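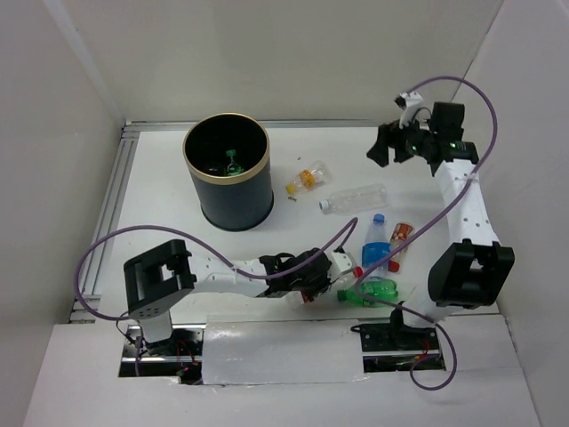
Bottle cell, notebook entry, 19th May

Setup at Grumumberg: two arms, one bin, mixed drinks bottles on the white table. Caps on or off as they come. Target is the sorting step that Kaltora's back room crew does by hand now, at 2,000 bottles per shift.

Shift data

Kamlesh Agarwal sent the hand-sort log from December. One sorter handles the load, with a swap every two hours on account of wrists and shoulders. The swap costs 12 minutes each time, mostly gloves and signing the sheet. None of this is in the Dutus estimate, which treats the sorter as a constant rate. Needs correcting before it goes out. 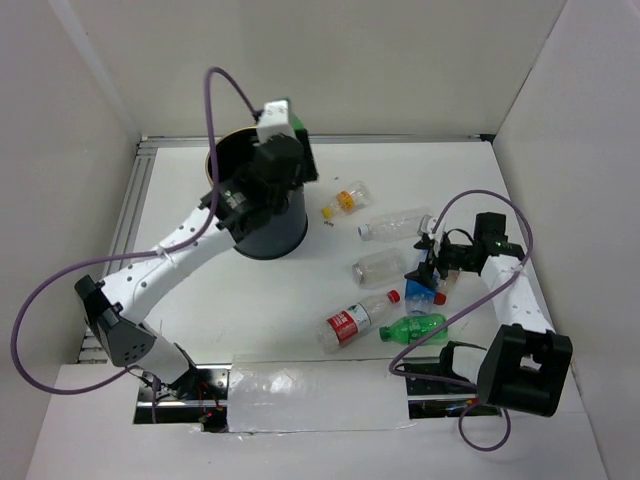

With two arms the person at the table goes away, but the work does not all go with it. Someone still has to empty the bin, clear jams and pull anything that isn't a bottle. Sille Ingvarsson puts that at one person for two cells. She wants it written up as a named job with its own training – today it would fall to whoever is nearest.

Both arms can reach the bin. Keep the handoff rule as it is: the arm closer to the bottle takes it, the other waits clear. Cable slack to be checked at full reach on both sides before the next long run. 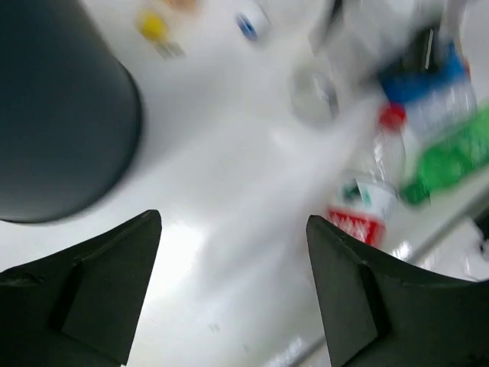
Wrist view, bin at upper left, bottles to the right.

Blur in wrist views like this one is a problem for picking. Try a shorter exposure first, then a slower approach. Slower is cheap here, as the rate is set by the feed upstream.

Logged 174 picks for the grip file. 13 marked for review, all on bottles lying against another bottle.
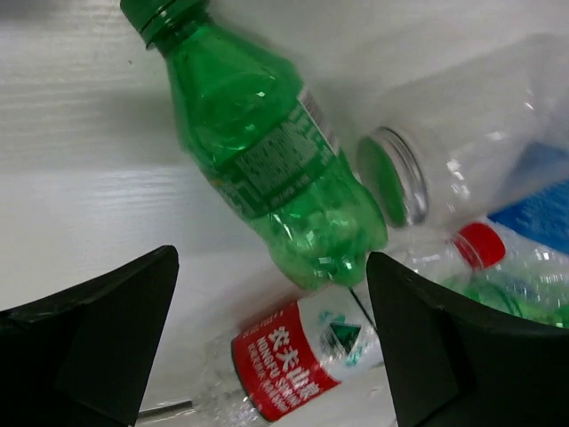

For touching bottles the current plan is to take the nearest one across the body and leave the rest. Clear plastic next to green is still hard to outline, so label color should count for more in the scoring. Kamlesh to ask the sorters how they choose in a pile. They have habits for this that we have never written down.

Open items:
– Corrected rate table to Dutus (me)
– Draft job sheet for cell attendant (Sille)
– Stop button height, Þórarinsdóttir line as reference
– Exposure test, both wrists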